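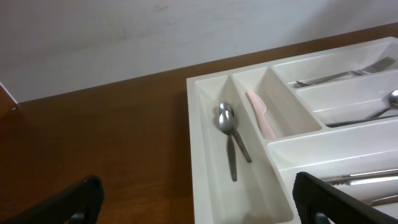

Week 4: What does "it knows where the spoon is" mean?

Handout for the robot software course, Hashemi Building. Bring it to the lab. The slides leave out most of what follows.

Last week we read the Vakeo overview, which says that its planner "understands cutlery". Please don't write sentences like that in your reports. The planner gets a list of poses, each with a label and a score. If the label is wrong, it will plan a very smooth motion to the wrong object and log a success when the fingers close.

1. Detection

Cutlery is a poor subject for a depth sensor. It is thin, it lies flat, and a spoon bowl throws back whatever light is above it. On a glossy brown table the tabletop does some of that as well. Two teaspoons stacked in one narrow compartment often come back from the detector as a single object with an odd outline. A pale plastic knife against white plastic has the opposite trouble, with very little edge to find.

The Bultby detector we use in the lab was trained on 1218 labelled views. That sounds like plenty until you ask how many of them show overlapping items. I have asked, and I don't have an answer. Treat its scores as a way of ranking guesses. A score of 0.9 does not mean it will be right nine times in ten, whatever the interface suggests.

2. Choosing a grasp

The grasp module proposes finger positions and throws out those that would hit something. It checks against the model of the scene, so an item the detector missed can't be hit, as far as the software is concerned. Two items lying side by side are the usual test. With a small spoon close along the blade of a plastic knife, a finger has to come down in a gap that the pose error may well be larger than.
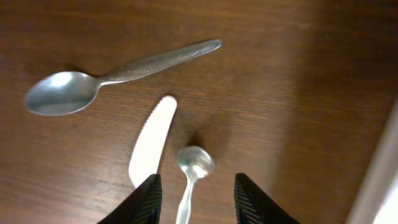 Why not just close the fingers and let them push things into place?

Sometimes that works, and people have built decent systems on it. The trouble is that pushing changes the poses of everything nearby, and our planner goes on using the old ones until the next detection pass. If you push, look again before you do anything else.

3. Planning with two arms

Grondby, our planning layer, treats the arms as a pair sharing one workspace. In the default settings one arm waits while the other is over the tray. It is slow and dull, and I would leave it alone. The faster mode lets both move at once and trusts the timing of both controllers. In my own test of 54 runs in that mode, 11 stopped on a safety limit. The release notes call the mode stable.
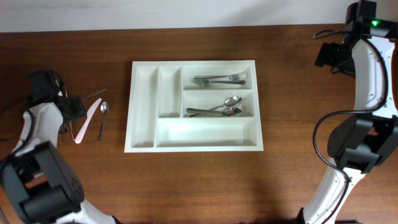

Cables are left out of the collision model too. The planner sees rigid links and joint housings, and a loop of cable is neither. Keep the wrist rotation limits in the settings file as they are, even if a plan fails and the error message invites you to widen them.

4. Reading the log

"Grasp success" in the log means the fingers stopped before they were fully closed. They might be holding a teaspoon, or the teaspoon and the knife, or the wall of the tray. Go by the camera view after the lift. If you can't tell from that view, write "unclear" and move on. I would sooner read a report with a lot of unclear in it.

For next time

Pick one failed run from the shared folder. Say which module first had wrong information, and what in the log shows it. One page is enough. "The robot got confused" will be sent back.

Reading: chapter 23 of the course notes, skipping the part on learned scores, which is being rewritten and will be up in September.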